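Chapter 12
Surfaces and Clearances in the Domestic Kitchen

Kitchen surfaces are specified before appliances are chosen, and the two decisions are often made by different people. This chapter treats them together. It assumes the reader has worked through the section on wall loads in Chapter 2.

A surface is described by three properties: reflectance, hardness and porosity. Reflectance governs how much task lighting is needed. Hardness and porosity govern wear and staining.
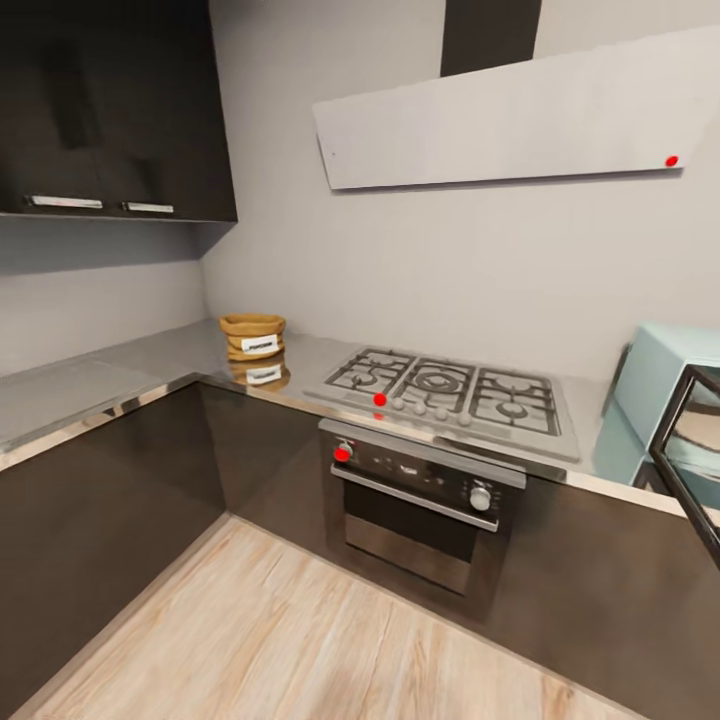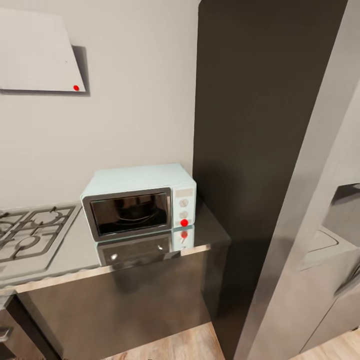
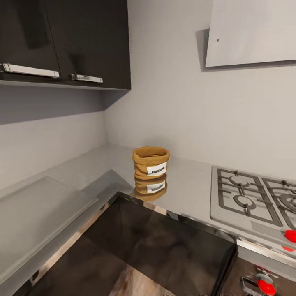
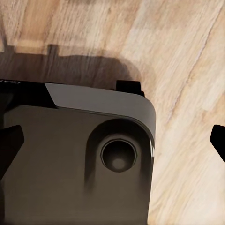
Clearance is measured from the finished surface, not from the substrate. A drawing that omits the thickness of the countertop will place every wall unit too low - a common fault in student work. The Rudholm method, used throughout this book, takes the finished floor as its only datum.

Corner layouts need a second check. Doors on adjoining runs must open fully without contact, handles included. Mwakyusa and Fjeld give a worked case, the Marwood apartment, which is repeated with corrections in Section 12.2.

Terms set in bold are defined in the glossary. Problems marked with a star require the tables in Appendix C.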